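4.2 Planning the purchase

We come now to the part of the project that took up far more of our first year than we had set aside for it, and which we suspect will be of most use to readers in small laboratories like our own. Papers on two-armed manipulation tend to begin at the point where the equipment is already bolted down and working. Ours had to be argued for, priced, argued for again and finally ordered, and a good many of the choices that shaped our results were made on a spreadsheet long before any arm had moved.

The Hostitz laboratory and its partner site at Barnunville shared a single equipment budget, and the first plan, drawn up in June, gave nearly all of it to the arms. It is easy to see why. The arms were the largest line on the quotation, they had the longest delivery time, and everyone had an opinion about them. The hands were entered underneath as an accessory, to be chosen later with whatever was left over. When we went back through our task list with the budget beside us, we found that this was the wrong way round for the kind of work we wanted to do. Picking up small parts and setting them down on marked positions asks a great deal of the fingers and fairly little of the reach, and so in the revised plan 70 per cent of the money for moving hardware went to the hands and their spares.

That word 'spares' deserves a paragraph of its own. The supplier, Kedden, quoted separately for finger units, cables and the small fixings that hold the covers on, and it was tempting to leave all three for a later order. We had been through one such saving before, on an older gripper, and had waited most of a term for a part that would have fitted in an envelope. This time we bought 2 complete sets of fingers with the original order and wrote a service allowance into every year of the grant. Our finance office was patient with us over this, and we are grateful, as a stock of parts sitting in a drawer does look rather like money badly spent until the morning it is wanted.

The other end of the budget was far happier. Test objects and layouts cost us next to nothing. We use plain blue pieces in simple shapes and a sheet of paper with outlines drawn on it, and if a layout turns out to be unhelpful we draw another one over a cup of tea. The whole of the Crăciun task set, including pens, was covered by an allowance of 300, and a fair part of that remains unspent. We would encourage anyone planning a similar bench to resist the handsome machined boards in the catalogues, at least to begin with, and to put the difference towards training time for the people who will be running the arms – a line we left out entirely in our first draft and had to find room for afterwards.

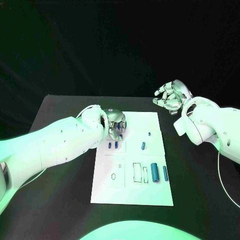
Figure 3. Table-top placement task with two arms and multi-jointed hands. The paper sheet is divided into four quadrants, with drawn outlines in the lower two.

Training time was, in the end, the item we judged worst. We had allowed 20 hours for each new operator, taking the figure from our experience with a single arm and a simple gripper, and it was too little by a wide margin. Two arms over one small work area need a good deal of practice, and the hands more still. The second-year budget, submitted on 1/2/23, doubles the allowance and takes the money from the line for additional sensors, which we had been looking forward to but can manage without for the present. The Barnunville site has adopted the same split, with a slightly larger sum held back for shipping parts between the two buildings.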